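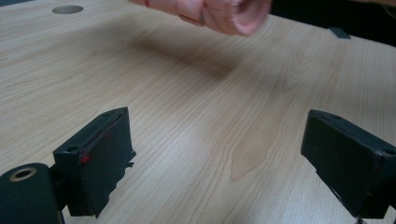

Diary of the Office Manager, Drusdale House
June, second entry

The tables in the second-floor meeting room were inspected this morning ahead of the move of the Keane staff from the annex. The inspection began at 8:30 a.m. and was carried out by the undersigned with Enda Fitzgerald of building services. The large pale table was taken first, as it is the one most often booked and the one most often complained of.

Its condition is better than the complaints had led us to expect. The top is smooth, the finish is matte, and the grain shows well in the morning light. Two coffee rings recorded in the spring could not be found again by either of us, and they have been struck from the list. The cable hole with the light gray rim is to stay open. A request was received last month to have it capped, on the grounds that pens are lost through it, but the conference telephone will need it once the Keane staff are in. The request has therefore been declined and a pen tray offered in its place.

Mr. Fitzgerald raised the question of cleaning products. The contractor has been using the Fasden spray on all surfaces, including the wooden ones, and he is of the opinion that it leaves a film. I could feel nothing with the flat of my hand, but he has looked after these rooms for 11 years and I have recorded his view as given. The contractor will be asked to use a damp cloth only on the tabletops until the end of the month, after which we will look again. The Fasden spray may still be used on the door plates and the window ledges.

The matter of small articles left on tables was also discussed. At present each room has its own habit. In the Flarnitside room everything goes on the window ledge, where it remains for weeks. On the second floor it is pushed to the far edge of the table and left there. I have decided on a single rule for the building: anything left at the close of the day is to be taken to reception, placed in the shallow drawer with a slip giving the room and the date, and kept for two months. A notice will be drafted. Mr. Fitzgerald asked that it be short.

By 10:15 a.m. we had moved on to the chairs. Five are fit for use as they stand. Two have loose arms and have been carried down to the workshop – the same two, I believe, that were repaired in the winter, although the old tags are gone and I cannot be certain. The seating plan sent over by the Keane office asks for seven at the large table. It can be done, but the person at the end nearest the door will have very little room for papers, and I have written to say so.

A discussion followed on whether the table should be turned to run along the window wall. Mr. Fitzgerald is in favor. I was against it at first, as the power point in the floor would then be at the wrong end and a cable would have to cross the walkway. We measured twice and got two different figures, the tape having slipped under the table leg on the first attempt. The second figure leaves enough clearance for the door but not for the door and a chair together. The table will remain where it is for the present, and the question will be taken up again once the Keane staff have used the room and can give an opinion of their own.

Lunch was taken late. A letter from the Drusdale trustees had arrived in the meantime concerning the paint in the stairwell, which they find too yellow. I find it too yellow also, but it was chosen from their own card, and I have replied enclosing a copy of the card with their mark beside the color.

The afternoon was given to the inventory sheets. The second-floor sheet had the large table entered as oak and the cable hole entered as damage. The second of these has been corrected and initialed. The first has been left with a query against it until the purchase papers can be found – they are not in the green file, where the index says they are, and may have gone to the annex when the cabinets were exchanged.

Outstanding: the notice on lost articles, the pen tray, the letter to the cleaning contractor, and a longer tape measure. Mr. Fitzgerald has the key to the annex and will look for the papers there tomorrow before the doors open.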